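Varader Introduces Three-Drawer Snack Cabinet for Break Rooms and Small Offices

Painted gray unit holds drinks and chips on top, with an open shelf and drawers below

MARKHOLM — Varader, a maker of small storage furniture, today announced a three-drawer cabinet meant for break rooms, waiting areas and shared offices. The cabinet is sold under the name Prikix and will ship to dealers starting in November.

The Prikix is a low, painted gray unit with a flat top, an open shelf right under the top, and three drawers below the shelf. It is sized to stand beside a desk, at the end of a sofa or in front of a longer counter. Varader designed it after hearing from office managers who wanted a place for drinks and snacks that did not take over the main work surface.

"Most of the offices we sell to already have a kitchen counter, and it is already full," said Corina Danzer, product manager at Varader. "There is a coffee maker on it, a pile of mail, somebody's lunch. People told us they wanted one more surface, at a height you can reach from a chair, and a few drawers for the things that go with it. So we made that."

The top measures 588 millimeters across and is finished in the same gray as the body. It extends past the cabinet at the front, which gives users an edge to hold when they move the unit. The paint has a light gloss and can be wiped with a damp cloth and mild dish soap. Varader advises against scouring pads and cleaners that contain bleach.

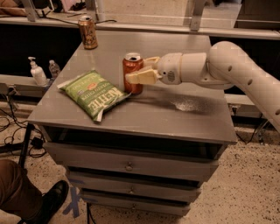

Danzer said the company spent more time on the top than on any other part. Early versions had a raised rail on all four sides to keep cans from sliding off. Test users disliked it. Crumbs collected in the corners, and a large bag of chips would not lie flat unless it was pushed all the way to the middle. The rail was dropped and the surface was left plain.

The open shelf under the top is meant for things people reach for often, such as napkins, paper plates or a box of tea. It has no door. The three drawers each have one small round metal knob at the center. The knobs are held by a single screw from the inside and can be replaced with any standard knob if a customer wants a different style.

Varader tested the cabinet in working offices in Markholm before approving it for production. Over the course of the trial, the company collected 400 comment cards from people who used the cabinet during breaks. The most common request was for smoother drawers, and the runners were changed as a result. The second most common was for a choice of colors. Gray will be the only color at launch.

"We read all the cards," said Welington Vieira, who ran the trial for Varader. "A lot of them were about drawers. A few were about which chips should be stocked, and we passed those along to the offices. One person wrote that the shelf was a good place to hide the cookies, and that went in the report too."
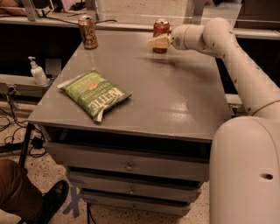
Vieira said people in the trial offices tended to put drinks toward the back of the top and bags of snacks toward the front, where they could be opened without knocking anything over. Varader has included that arrangement in the short setup guide that comes with the cabinet. The guide also suggests keeping the heaviest items, such as extra cases of canned drinks, in the bottom drawer.

Each drawer can hold up to 22 pounds. The drawers do not lock. Customers who need a locking drawer can order a cabinet from Varader's office line, which has a different body and is sold separately.

The Prikix stands 605 millimeters high. It arrives with the body already assembled and the drawers packed separately inside the carton. The customer sets the drawers on their runners and screws in the knobs. One person can do the work with a Phillips screwdriver, although Varader recommends that two people lift the cabinet out of the box.

The body is wood, painted on the outside and on the drawer fronts. Small gaps are left between the drawers so that the painted edges do not rub when a drawer is opened. The inside of the drawers is unpainted on the standard model.
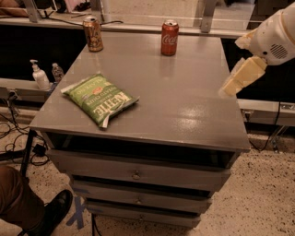

Chips and two canned drinks on the cabinet top, with the open shelf and drawers below.

Buschmann, a furniture dealer that has carried Varader products for several years, will be the first to stock the cabinet. It will be on display in Buschmann's Markholm showroom and can be ordered there or by phone. Other dealers will receive stock after the first shipment. Varader will send a list of participating dealers to anyone who asks for one.

The cabinet can be used at home as well. During the trial, several employees asked if they could buy one for a den or a bedroom. Danzer said the company had not planned for this but had no objection.

"It's a cabinet with three drawers," Danzer said. "If you want to put a lamp on it and keep socks in it, that will work. We tested it with drinks and snacks, so the instructions talk about drinks and snacks."

Customers should place the cabinet on a level floor. On uneven flooring, the adjustable feet supplied with the unit should be fitted before the drawers are loaded. The feet screw into the base and can be turned by hand. Varader also asks customers not to sit or stand on the top. 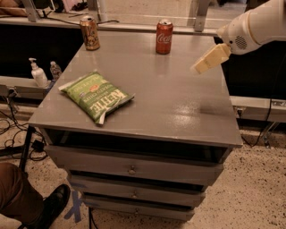
Spills should be wiped up soon after they happen. Sugary drinks left to dry can leave a sticky ring, and while this comes off with warm water, repeated rings in the same spot may dull the finish over time. Offices that expect heavy use may want to put down a tray or a mat. Varader does not sell either one at this time.

Replacement knobs, runners and drawers will be available through the same dealers that carry the cabinet. Touch-up paint in the matching gray will be sold in small jars. Customers ordering parts should have the number from the label on the back of the cabinet ready, so that the dealer can check the production run.

Prices are set by the dealers. Offices ordering several cabinets at once should ask their dealer about delivery, as the cartons can be stacked on a pallet and brought in together.

About Varader

Varader makes cabinets, shelves and side tables for offices and homes. The company is based in Markholm and sells through independent furniture dealers.

Press contact: Corina Danzer, Varader, Markholm. Product samples are available to the trade press on request.

Get Varader news by email. Enter your address to receive our newsletter. You can unsubscribe at any time.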